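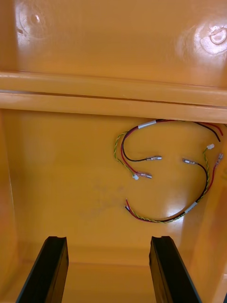

Do we need a written rule for when a person can reach into a bin while the cell is live?

We do, and the one we agreed on is short: hands stay out of every bin and off the table until the arm is in hold and the person reaching in has the hold key in their pocket. A paused program doesn't count as hold.

That question took up most of the meeting, so I put it first. The rest follows in the order we got to it, more or less.

Wirneo kitting cell, working practice meeting
Sunday, October 4, 2026
Notes by me, the cell lead, typed up the same evening. Yes, we met on a Sunday, it was the only day the line was quiet. Both shifts were there, plus quality and one person from Verbruggen, who do our integration work.

1. Last meeting's notes

Approved with one fix. I had written that the risk assessment was last reviewed in February. The review started in February and got signed off later, so I've changed the wording. The assessment is still the current one, and anything we decided today has to go into it as a revision before it goes on the wall.

2. Reaching into bins

Long one! The night shift has been treating a program pause as good enough for straightening a harness or picking up a dropped connector. Day shift waits for full hold. I've done it both ways myself, and I said so, because I didn't want it to sound like I was pointing across the room. Verbruggen's point was that a pause can be ended from the pendant by somebody who can't see your hands, and hold can't be, as long as you have the key on you. Nobody had a good argument against that.

Night shift did raise a fair complaint. Getting back from hold takes longer, and when the wires tangle you can end up doing it over and over. We agreed the fix for that is fewer tangles (see item 3) and leave the rule alone.

Agreed: rule as written at the top. It covers the tray too. It covers visitors, and it covers me.

3. How wiring goes into the bins

Quality wants harnesses laid in so both ends can be seen and no two of them cross. I think we all want that, but the current work instruction only says "place harnesses in bin," so people place harnesses in the bin. Somebody suggested combing them straight by hand first, somebody else pointed out that pulling on the twisted ones loosens the terminals, and we went around on that for a while.

Where we landed: lay them in open curves, don't stack, don't pull on a terminal to straighten anything. If a bundle won't lie flat, set it aside for inspection and take another one. Braided and fine wires go in separate areas of the bin if there's room for it.
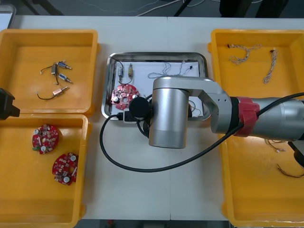 We also talked about boards and wires sharing a bin, and the answer there is please don't. Boards get their own bin and lie flat with the parts side up, not overlapping. A spade terminal dragged across a populated board is exactly the kind of thing we'd find at test and never trace back. Quality asked for this to be a hard rule and got it.

One open question — do we keep the paper liner in the steel tray? I like it, loose bits show up well against it. Verbruggen would like us to check what it does for static control before we write it into anything, and that's reasonable. I'm taking that one. Until I have an answer, we carry on as we are and the liner doesn't go in the standard.

4. Cables on the table and the floor

I brought this up and I'll own it, it bugs me. The arm's cable needs slack to move, fine, but slack lying across the work surface is a thing to snag. We agreed to walk the full range of motion at reduced speed after any change to the cable routing, with one person watching only the cable. The check goes on the changeover sheet.

Floor cables are a separate matter. Anything crossing a walkway gets a cover. Behind the table, where we don't walk, they get tied back so they can't creep out. Maintenance has the covers on order from Ballora.

5. Changing a program

Wuta, our job tracker, had 366 entries against this cell when I looked, and 9 of them are program edits with no reviewer listed. Some of those were mine (sorry). From now on an edit needs 2 names, the person who made it and a person who read it through and watched the first run at reduced speed. If there's no second person on shift, the edit waits.

We had a bit of a back-and-forth on whether nudging a pick point is an edit. I say it is. Day shift thought that was heavy-handed, then quality told us about ticket 735, where a nudged pick point had the gripper closing on the side of a bin, and that pretty much settled it. Pick points count.

6. Actions

Me: update the risk assessment with the rule from item 2, and find out about the tray liner.
Quality: rewrite the bin loading instruction, with pictures this time, and send it to both shifts before it's final.
Verbruggen: send us the hold and restart sequence in plain words, one page.
Maintenance: floor covers, tie-backs, and a second hook for the hold key by the door.
Night shift: try the open-curve loading for a week and tell us where it's annoying.

7. Anything else

Day shift asked if we can get a brighter lamp over the bins. The glossy plastic throws a lot of glare already, so I'd like to try moving the lamp we have before buying another one. Left for next time.

Next meeting is whenever the line is down again. I'll post it in Wuta.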